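Refit talk, Thursday, second slot after lunch
Working title: What the Survey Left Out

Slide 1. Title
Wait for the coffee people to sit down. Say hello to the yard crowd at the back, who will not have sat down.
I have 14 slides and three of them are apologies. Keep it moving.

Slide 2. Who I am
Owner's rep. I spend other people's money and then explain where it went. Before that I was a mate on charter boats, so I used to cause the repairs I now argue about.

Slide 3. The boat
Clilside. Steel hull, two decks, one previous owner who loved mirrors. Bought in April by a client who had seen her at night, from a tender, with the lights on. Every boat should be sold like that.
Listing said "recently refreshed." Pause here. The brokers will laugh first. Let them.

Slide 4. What the survey said
Hull good. Generators fair. Wiring "in line with age." I have been in line with my age for some time and I wouldn't want to be wired that way.
Read out the line about the aft bilge. Don't do the voice.

Slide 5. What the survey didn't say
A survey is a list of the places a person could get to in two days. There were four lockers nobody had a key for. Two had nothing in them. One had a second, larger icemaker. The last one had the seawater manifold, and I'll come back to that when people are more awake.

Slide 6. Picking the yard
We asked three yards. Alard came in lowest and wanted the boat in nine weeks' time. Moen came in highest and wanted her tomorrow, which told me something about Moen's order book. Pumeo came in the middle and sent a man to look at her.
The man was Máté Fülöp. He spent a morning in the engine room, came up, asked for a sandwich and said, "You know your manifold is mostly paint." That was the interview.
If anyone from Moen is in the room, be nice. They had good biscuits.

Slide 7. The quote
Show the one-page version. Owners read one page. Explain that the real one ran a lot longer and that the phrase "subject to opening up" was in there more often than the owner's name.
Opening up is where the money goes. You take down a ceiling panel to fix a light and you put it back up a month later.

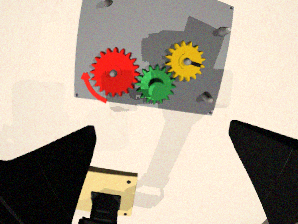 Slide 8: three gears on a plate, one of them red.

Slide 8. One job turns the next
(Click once and stop clicking. Last time I skipped ahead two slides and gave away the ending.)
Manifold has to come out. To get it out, the port fuel line moves. To move the fuel line, the day tank comes down. To bring the tank down, you need a hatch that the mirror man had built a wardrobe over. So the first trade on a plumbing job was a joiner.
Ask the room: who here has put a joiner first on a plumbing job? Hands will go up. They always do.

Slide 9. Hours
Pumeo quoted 1,587 hours for the mechanical package. I liked that number. Somebody had obviously added it up. When a yard gives me 3,000 on the nose I start to wonder what the nose is made of.
Yes, we went over. No, I'm not putting the final figure on a slide. The owner has friends here.

Slide 10. Change orders
My rule: nothing gets done on a nod. Máté's rule: if it's leaking he fixes it and you can nod later. We met in the middle, on a whiteboard outside the crew mess. Job, name, price, signature. Cost us a whiteboard. Best money on the project.
Skip the story about the stabilizer fins unless running early. I won't be running early.

Slide 11. Telling the owner
Call before the invoice. Call in the morning. Have one piece of good news ready, even if it's the second icemaker.
Don't say "while we're in there." They've heard it from their kitchen contractor and they know.

Slide 12. What I'd do differently
Get every key before signing. Send the yard's engineer on the survey and pay for his day. Look behind the wardrobe.
Also put a bigger contingency in and don't tell the interior designer about it.

Slide 13. Where she is now
Back in the water, on a mooring, with somebody else's name on the fuel account. Mirrors are still there. He likes them.

Slide 14. Questions
If no one asks, call on the surveyor in the second row. He'll have views.
Give the clicker back.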